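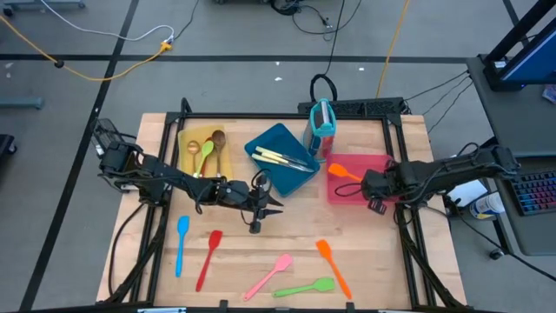
So I finally went and spent a Saturday at the Starkex open day, and I've been meaning to write it up ever since. If you don't know the place, it's the big used car and trade-in center out past the Caron exit, the one with the long fence and the flags. Once a year they open up the back of the building, where cars get looked over before they go on the lot, and anyone can walk through. I've been shopping for a replacement for my old hatchback all winter, so it seemed like a good way to see what happens before a car gets its sticker.

I got there early and still ended up parking on the grass. They were giving a travel mug to the first 200 people and I got one (the lid leaks, but I use it anyway). You sign in, they hand you a yellow vest, and off you go in groups of 19, which is a lot of people to squeeze between two lifts!

The first stop was the intake lane. A car comes in, somebody walks around it with a tablet, and then it goes up on a lift. Our guide had a sedan up in the air already and let us stand underneath it one row at a time. I have owned cars my whole adult life and I had never looked at one from below. She showed us where rust starts on that model, and what a fresh undercoating can be hiding, and I took more notes there than I did in some of my college classes.

After that came the brake and tire bay, which was loud, and then the paint room, which we could only see through a window. I asked how they decide whether to fix a scratch or leave it and knock something off the price. The answer was that it depends on the panel, and that doors get fixed more often than bumpers. I'd have guessed the other way around. 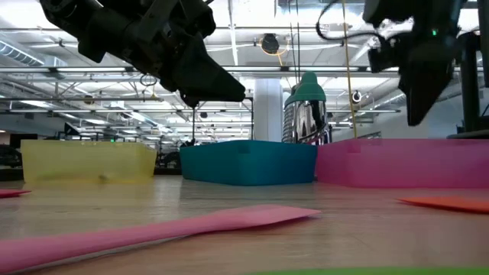
Lunch was hot dogs in the parking lot, and then the part I'd come for, the test drives. You could pick from 6 cars and each one went out on a loop through Groson and back along the river road. I took a small wagon first. Nice seats, awful view out the back. I kept ducking my head to find the mirror. The second one was a compact SUV I had pretty much written off from the pictures online, and I liked it so much I went around twice (the line had thinned out by then and they didn't seem to mind).

A few things I'd do again: bring your own phone cable and see if it works with the car, sit in the back seat for a minute, and ask to go over some bad pavement. The river road has plenty of that. I also wish I'd brought the stroller, because I still don't know if it fits in the trunk of the SUV.

There was a table for Flevine, the warranty people, near the exit. The extended plan they quoted me on the SUV came to $1341, and I said I'd think about it, and I'm still thinking about it. The person at the table was pleasant and didn't push, I'll give them that. Do read the page about what counts as wear, though. It's a long page. Clutches are on it.

I was home by four with sore feet and a folder full of brochures. I didn't buy anything that day. I did call back the next week to ask about the SUV and it was gone, but they have another one coming in, in gray, with fewer miles on it. They're going to call me when it's been through the lane, and this time the stroller is coming with me.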